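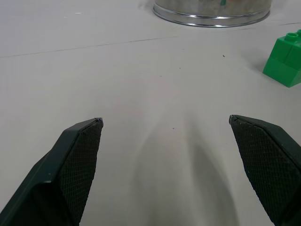
Slow down over the last two inches and leave everything else alone, Gervasio Insaurralde told me when I first brought this up in the chat, and I have been doing that. It helped a little. I still have the problem below, so I am posting it properly.

Remote control demos: robot copies my pauses
Posted 2018-12-13 in Teaching by Demonstration

I am teaching a two-arm setup to pick up toy blocks and set them down next to a steamer basket. I drive both arms by remote control, using a pair of small hand-held leader arms, and record the joint positions plus the wrist cameras and one camera above. Then I train on the recordings with Skotau, default settings.

I have 78 recordings. I threw out two where I knocked a basket, so 76 went into training. When I run the result, the arm moves toward the block fine, then stops above it with the fingers open and stays there. Sometimes it closes after a long wait. Sometimes it never closes and I have to hit stop.

Looking back at the recordings, I do pause in that same spot. I can't judge depth well from where I sit, so I stop, check the wrist view, then go down. Is it copying the pause? And do I need to record everything over again? Somebody at work said I need 2,000 demos before any of this works, and I don't have time for that.

The tabletop is pale and the blocks are solid colors, so I don't think it has trouble finding them. 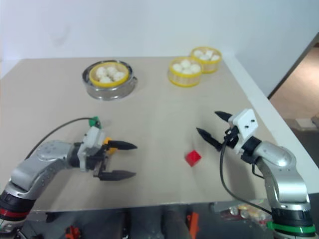 Baskets at the back of the table, blocks in front, both grippers open.

3 replies

Cengiz Gezer
Accepted

Yes, it is copying the pause. During the pause the camera view does not change and your recorded action is "stay put." The robot gets to that view, looks up what you did there, and stays put. On your side the pause ended when you made up your mind, and the recording has no trace of that.

You don't need to start over. Do this first:

Trim the still parts. Go through each recording and drop the stretches where neither arm moves and neither gripper changes. Keep a few samples at each end so the motion doesn't jump. Watch out if you do this by arm. If the left is still and the right is moving, that stretch has to stay in.

Retrain on the trimmed set and test it before you record anything new. Put the block in the same few spots each time so you can compare.

If it still hangs, record new ones with a different habit. Line up the fingers while you are coming down, in one slow move. Put a monitor with the wrist view right next to your hands so you don't have to stop and look over. I practice a layout 5 times with recording off before I keep any.

On the 2,000: it depends on the task. For one block and one place to put it I have had usable results with far fewer than you have. If you want it to handle any block anywhere on the table, with the baskets moved too, then you will need a lot more than 76.

I would also put your two bad ones aside, not delete them. If you bumped the basket and then recovered and finished the pick, the second half is useful.

mwalker_shop

Had this on the Prollarov arm in September. I just made the gripper close by itself when it got low enough. Worked for me but only with one size of block. Didn't bother with training after that.

Gervasio Insaurralde

Agree with Cengiz on trimming. One more thing to check is whether you saved the position of the leader arms or the position of the robot arms as the action. It should be the leader. When you squeeze a block, your leader grip goes further closed than the robot fingers can, and that difference is what makes it hold on. If you train on the robot's own finger position you get a grip that barely touches, and the block slides out on the way up. You haven't gotten far enough to see that yet, but you would.

Also the far side of the table is a long reach. I'd leave the buns for later and get one block working with one arm.

Comment from original poster

Checked, and I was saving the robot position. The leader position is in the log too, so I can switch it over. Trimming tonight.

Comment from Cengiz Gezer

Change one of those at a time if you can. Trim first, test, then switch.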